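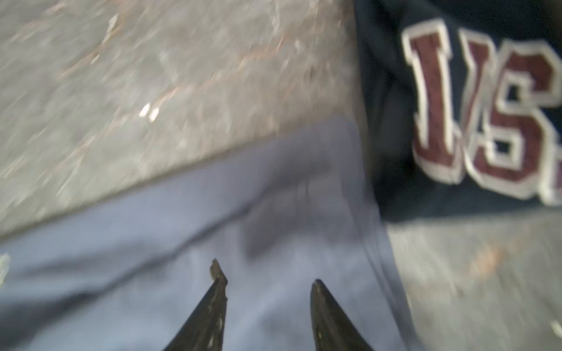

The Trinport Labor Day Reader

I grew up thinking Labor Day was the last day the pool was open. That was it! Then I picked up an old parade program at an estate sale, started reading, and never really stopped. The Trinport Labor Day Reader is what came out of all that reading, and I'm so happy to have it in the shop.

It's 336 pages, softcover, printed by Hinojosa. You get the first New York parade, the Pullman strike, the picnics and speeches, and a long chapter on how small towns made the day their own (my favorite, and the one I kept adding to until the printer told me to quit). 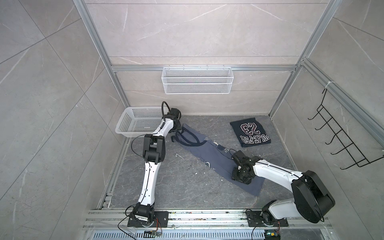 What's in the set

The reader itself, plus 5 fold-out reproductions of parade programs and a paper timeline that opens up wide enough to tape along a classroom wall. The programs are on the same thick cream stock I used for the Drusterano postcards, so if you have those, you know how it feels. There's also an index this time — yes, I heard you.

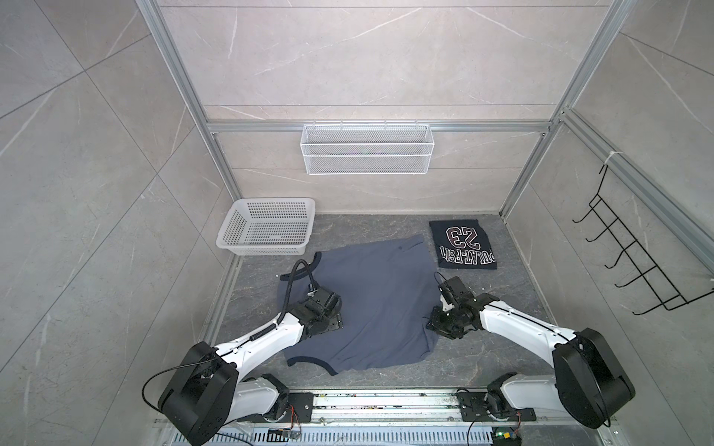

Who it's for

I wrote it with grown-up readers in mind, but plenty of teachers use it with middle and high school classes. Each chapter ends with two discussion prompts and a short list of further reading. A chapter takes most people one evening. If you run a book club, start with chapter four and go back to the beginning later. It gets people talking a lot faster.

Ordering and shipping

Orders of 15 or more get the group price, which shows up in the cart by itself. I pack on weekday mornings, and anything in before 10 a.m. goes out the same day. August gets busy, so please order in July if you need a class set for September. The Vita tote bag ships separately.

Returns are fine for a month as long as the fold-outs are still flat. Just drop me a note first so I know to look for the package.
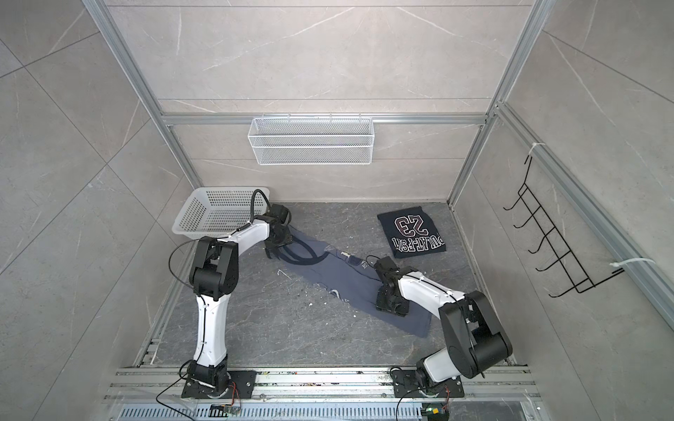

Robot arms in the tiled enclosure.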